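Gripper, week whatever

Quick one tonight, I have to be up early and my hands smell like threadlocker.

So the hand-held gripper is back together. Third rebuild. Noboru Kudo lent me the good hex drivers (mine were rounding off every bolt they touched) and I got both sides of the linkage apart and back on in one evening. No leftover screws. Last time there were 4 and I never did find out where they went.

Main fix was slop. One side was closing a hair before the other and anything soft got shoved sideways before it got pinched. Shimmed the pivots, tightened, too tight, backed off, tightened agian. Daichi Honda says use a torque driver like a normal person. Fine. Next month.

Pads next. The old ones were smooth and worthless on cloth. Put the blue textured ones on and did laundry stuff on the bed, socks mostly, pick up, move over, put down. 20 picks then stop and check the bolts, then 20 more.

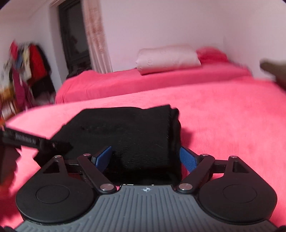 Dark fabric is still the one I worry about. The gripping part is ok, it's the video after. Black cloth, black arms, black brackets, all turns to mush when I try to pick out where the cloth ends. Moved to a brighter cover under it and that helped more than anything I did in software, which is annoying because I spent most of July on the software.

Logging script is called Maruyama now, no reason. It writes one file per pick and chokes somewhere past 1000 files in a folder. Need to split by session. Keep saying that.

Other stuff on the list:

Squeeze force. Just my hand for now, so it drifts when I get tired. By pick 40 I'm crushing everything.

Thin flaps. If I grab only the top layer it peels instead of lifting. Coming in lower works, sometimes.

Spare pads. Only have the one set and lint gets into the weave, tape gets most of it out.

Noboru wants to try it at the shared shop on towels, the big bench is free most evenings. I'll bring it over once the pivots have held for a few more sessions with no retightening. If anybody has a shim size they like for this kind of joint leave a comment, I'm cutting mine out of a soda can and teh edges are nasty.

Ok bed.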